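Small Label, Second Record: notes for my talk
October 6, 2020
Speaker: Virgil Chiriac
Time: 20 minutes, questions after

Slide 1. Start slowly. Say thank you to the hosts. Say that I run Girnora together with Erdal Akgül, and that we release mostly instrumental music. Do not tell the long story of the name.

Slide 2. The band is Bimel. Their first album was sold out before we understood how to sell it. Then there was a long silence, and the second album, Leder, came out in April. My talk is about the months between the final mix and the release day.

Slide 3. The single. We had two candidates. The band wanted the slow one, "Tóth", with the organ part. Erdal wanted the short one with the drums. We chose "Tóth", and I still think it was correct, but radio did not like the long beginning. Play the first minute here. Check the volume before people come in!

Slide 4. How many copies. We pressed 256 on vinyl. The mailing list had 2259 addresses at that time, and this number made us too brave at first. An address is not a buyer. Mention that the plant quoted us a better price for a bigger order, and that we said no.
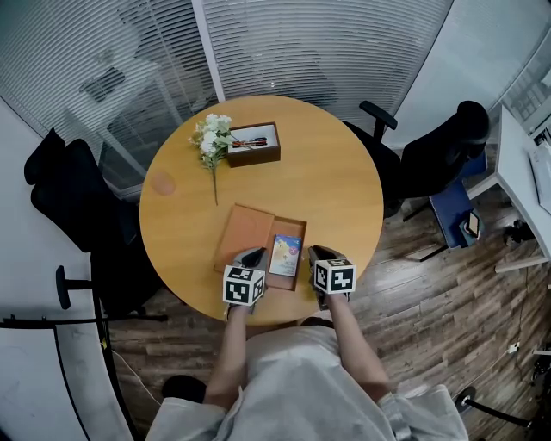 Open cardboard box on the round table, with a small illustrated card or booklet inside.

Slide 5. The calendar. Masters to the plant first, then artwork, then the announcement. With the first album we made the announcement before we had test pressings, and one side had to be cut again. Pause here. People usually want to write down the order.

Slide 6. Writing the press text. Keep it to one page. Put the release date, the track list and one quotation from the band. My first version had nearly 20 adjectives. Read one sentence from it aloud, the one about fog. Then read the sentence that we sent.

Slide 7. Digital. Five songs were available before the full album. For me this was too many, for the band it was natural. Explain both opinions fairly, Erdal will be in the room.

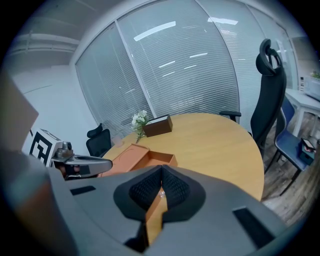

Round wooden table in the office.

Slide 8. Concerts. We planned a small tour and then we had to cancel it. Say this briefly. The records that were meant for the concert table went to three shops and to our own web store.

Slide 9. Money. Show the simple table: mastering, pressing, printing, postage. Point to postage. It was the line we guessed most badly. Tell them to weigh one packed record before they set a price.

Slide 10. Next. Bimel is writing again. No date yet, so do not promise one if somebody asks. Leave the web address on the screen, and play the last track quietly while the questions begin.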